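Product Review: Istitz Push Broom and Dustpan
Household Equipment Review, Floor Care Section
Reviewed by Štefánia Kolář
Mon 10 August

The Istitz broom and dustpan are sold separately but intended for use together. The Section obtained one of each through ordinary retail purchase and used them over a period of 30 days, chiefly on polished stone tile. Neither item was supplied by the manufacturer, and the manufacturer was not informed of the review.

The broom is of conventional design. A long, pale wooden handle meets a narrow rectangular wooden block fitted with dark gray bristles. The upper end of the handle carries a rounded white cap. Assembly requires no tools, although the handle should be tightened again after the first few uses. The Section found that the joint loosened slightly during the first week and remained firm after that.

Polished marble is a demanding surface for any broom. Fine dust is easily scattered by a stiff bristle, while flat items such as card and plastic film tend to lie close to the tile and resist being moved. For this reason the review gave particular attention to mixed household litter of the kind left on the floor after parcels have been opened.

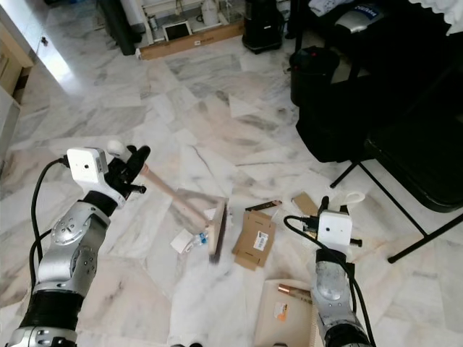
Paper was collected without difficulty. A crumpled sheet moves ahead of the bristles with a light push, and small scraps travel with it. Clear plastic wrappers were less cooperative. They are prone to cling to the bristles and must then be removed by hand, a fault the Istitz broom shares with every model the Section has reviewed in this price range.

Flattened cardboard presents a different problem. The narrow head makes contact with only part of a large piece, which then turns to one side. Two short strokes are more effective than a single long one. Users who expect to deal regularly with packaging may prefer to pick up the larger pieces first and reserve the broom for the remainder. Thin, rigid items such as pencils can be turned parallel to the head and pushed in a straight line.

The narrow head is an advantage elsewhere. It reaches into corners, passes between chair legs, and can be worked along a baseboard with little effort. Those responsible for large open areas will find it slow. The Rekum broom, reviewed in May, has a wider head and covers an open floor more quickly, but it is heavier and awkward to store.

The dustpan is an off-white plastic scoop with a flat collecting lip. The quality of the lip is of some importance on stone, where even a slight gap will allow grit to pass underneath. When held at a shallow angle, the lip met the tile evenly along most of its width. Fine dust still left a faint line at the edge, and a second pass from the opposite direction was generally needed.

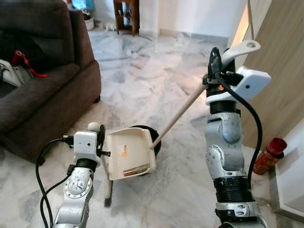 Coordination of the two items takes some practice. The length of the broom handle is well suited to sweeping while standing upright, but it becomes a disadvantage at the moment of collection, when one hand must hold the pan and the other must control the broom. The Section's second reviewer, Jarmo Toivonen, found it easier to grip the broom lower on the handle for the final strokes. Shorter users may wish to do the same.

Sweeping close to upholstered furniture produced no marks on the fabric. Care should be taken with the end cap, however, as it is easily forgotten when the broom is turned in a confined space.

Cleaning is simple. The pan may be rinsed under the tap and wiped dry. The broom head should be shaken outdoors and should not be left to soak, as prolonged contact with water is unsuitable for the wooden block. The broom should be hung or stored with the bristles facing upward.

Rating: broom, 4 out of 5; dustpan, 3 out of 5. The broom is recommended for kitchens, hallways, and living rooms of moderate size with hard flooring. The dustpan is adequate, and buyers who already own a pan with a rubber lip have no need to replace it.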